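Section 4: Adding your pieces to the Stadum catalogue

Right, so you've installed Stadum and made your first collection. Now comes the fun bit, getting your things into it! I wrote this section after putting my own bead jewellery in (991 entries, and yes, I'm still going), so most of my tips come from that.

Before you start, close any other copy of Stadum you've got open. Two copies writing to one collection will muddle the item numbers, and sorting that out took me a whole evening.

1. Open your collection and press New Item. A blank card comes up with the cursor in the Name box.

2. Type a short name. I go for colour first, then type, so "purple bead bracelet" or "white bead bracelet, large". You can have up to 26 characters before the list view starts chopping the end off.

3. Pick a category. If none of them fit, choose Other and carry on – you can move things later in one go (see Section 6).

4. Press Add Photo and choose your picture. Each card holds up to 12, and the first one you add becomes the thumbnail.

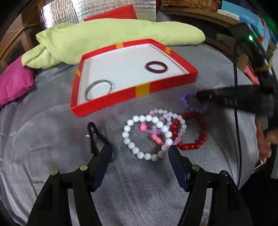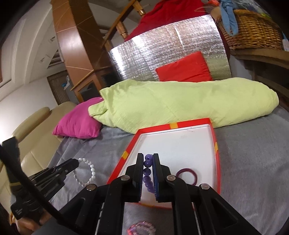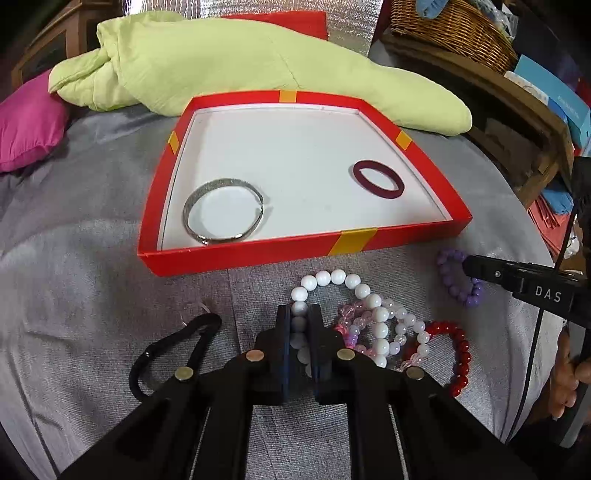 Fig. 4.2 Beaded bracelets. The purple one is in the middle picture.

5. Fill in the Notes box if you fancy it. Mine are full of things like "clasp replaced in December" and where I bought the piece, and I'm always glad of them later.

6. Press Save. The item number turns from grey to black once the card is stored.

Note: numbers are never reused. If you delete item 40, the next card won't take its place, so don't panic when you see gaps.

Caution: the Clear button sits right next to Save and doesn't ask if you're sure! I've asked for it to be moved in the next version.

Bringing in an old list

If you've come over from Girus or Hirnach, you can skip most of the typing. Export your list as a plain spreadsheet, then go to File, Import and match up the columns. The biggest one I've tried had 3,463 rows and it went through fine while I made a cup of tea.

Photos don't come across with a Hirnach export, I'm afraid. You'll need to add those card by card, starting from step 4.

Once everything's in, press Back Up before you move on to Section 5, where we'll set up labels and printing.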